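Adult cat drinks far more water after switch to dry food, how do I measure this properly?

Posted in Cats > Feeding and Nutrition
Thursday, August 29, 2019

Munther Yammine

Neutered male, domestic shorthair, indoor only. He was on canned food until June, then I moved him to Jamby dry over a two-week transition. Since the change he visits the water bowl much more often and the litter clumps are larger. Weight is stable on the kitchen scale. Appetite is normal, no vomiting, coat looks the same as before.

I understand that a cat on dry food has to drink what it used to eat. What I can't work out is where the normal increase ends and a problem begins. The vet's office asked for a daily intake figure before they book anything, and my numbers are all over the place. I fill a 2,000 ml fountain in the morning and read the level the next morning. Some days the drop is small, and some days it is more than I can believe a cat could drink.

Questions I have:

Is a fountain usable for this or do I need to go back to a bowl?
How many days do I need before the average means anything?
Do I count the moisture in the dry food?

There is a second cat, female, also on the dry food. They share the fountain. I can separate them at night but not during the day.

Lama Azar

A fountain isn't usable for this. The pump throws fine spray, the moving surface evaporates faster than still water, and the filter holds a different amount of water depending on how long it has been in. Markings on the side of the tank are also too coarse to read a cat's daily intake from.

Use two identical wide bowls, ceramic or steel. Put one where the cat drinks. Put the other in the same room, same height, same airflow, under a wire rack or inside a carrier with the door shut so no animal can reach it. The second bowl is your evaporation control.

Procedure:

Weigh each bowl empty and write it down.
Add 400 g of tap water to each. One gram is one milliliter, so you can use the scale for everything.
After 24 hours, weigh both.
Loss from the open bowl minus loss from the control bowl is intake.

Refill to the same starting weight each day. If you top up during the day, weigh before and after the top-up and add the difference. Close the toilet lid and don't leave dishes soaking in the sink. Faucet drinkers will ruin the whole set of numbers. 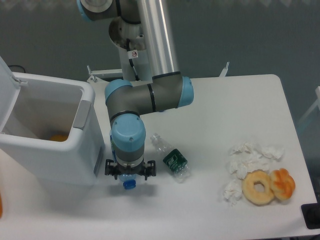 Robot arm over a white tabletop.

Length of the test: I would want five full days at minimum, with no change in food or room temperature. Throw out any day when the bowl was tipped or a houseguest filled it.

Moisture in the dry food is small, but write it down anyway. The label gives a maximum moisture percentage. Multiply by grams eaten. Keep that in a separate column from bowl intake, as the vet will usually ask for drinking water only.

The shared water is your real problem. You can't divide a combined figure between two cats. Either house them apart for the whole test, each with a bowl and a litter box, or report the combined figure and say clearly that it is combined. A night-only figure can't be doubled to get a day.

For the cutoff, the number often used is 100 ml per kg of body weight per day. Above that, a vet will generally call it excessive drinking. A cat can be under that line and still be drinking too much for him, so the trend matters too.

Hussam Smadi

Mine did the same thing on Clurnar. Just go back to canned and see if it stops.

Rania Salameh

I'd be careful with the reply above. Switching back now changes the variable you are trying to measure. If he has early kidney disease or diabetes, canned food will lower the bowl intake and you will read that as fixed.

Two additions to Lama's method. First, check the resolution of your scale. Many kitchen scales step in 2 g increments and drift when left on, so power it off and back on before each reading. Second, weigh the litter clumps if you use clumping litter. Scoop at the same time every day, bag it, weigh it. The clumps include litter, so the figure isn't urine volume, but a rise over several days is still a rise.

Ask the office if they will take a urine sample without the intake log. Specific gravity from one fresh sample tells them a lot, and mine accepted one dropped off the same morning with non-absorbent beads in the box. Don't hold off on calling if he loses weight, stops eating, or strains in the box. A male cat that strains and passes little or nothing needs to be seen immediately, day or night.

Munther Yammine

Fountain is unplugged. The female is in the spare room with her own bowl and box as of tonight. The scale steps in 1 g. I'll post the five-day numbers when I have them.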